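4. Cold chain records at the Lullidton kitchens

Fridge logs were paper until June. Staff wrote temperatures by hand, twice a shift, and gaps were common. We looked at 759 log sheets from the two sites.
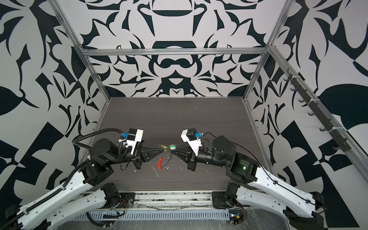 Valentyna Kuzmenko
Research Fellow, Food Safety Group, Wokesholm

Gaps mostly at changeover. Late entries too, often in the same pen and the same hand. Not proof of anything, but worth noting. Probe checks were better kept then fridge checks.
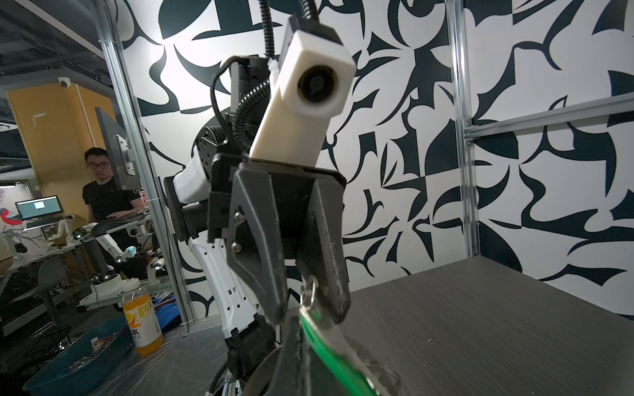 Delivery sheets were the weak spot. Chilled goods signed for, no reading taken. At the smaller site eight sheets had no signature either, so we left those out.

Figure 2. Black gripper over the table, patterned walls.
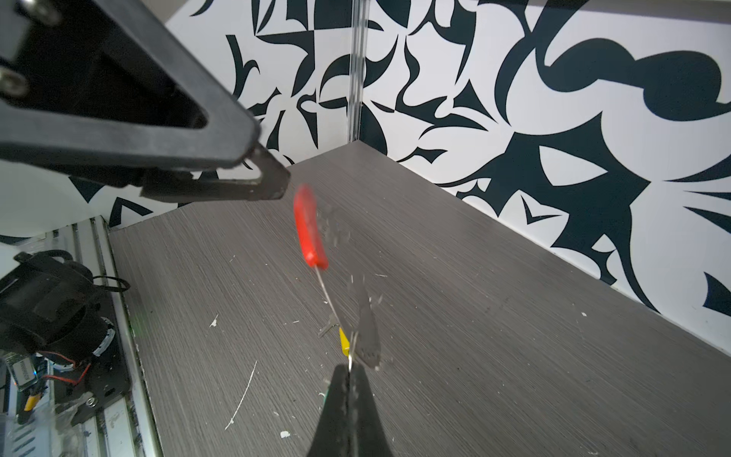 4.1 Staff views

Short interviews, done on breaks. Most cooks wanted fewer boxes to fill in. Some wanted an alarm on the walk-in and nothing else. 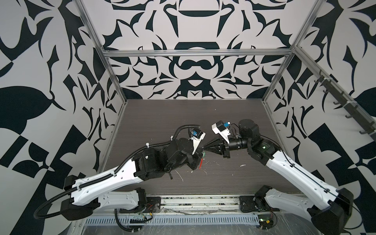 One asked who reads the sheets at all. The site manager did, when she had time, and filed them by month. Intervews were not recorded, notes only.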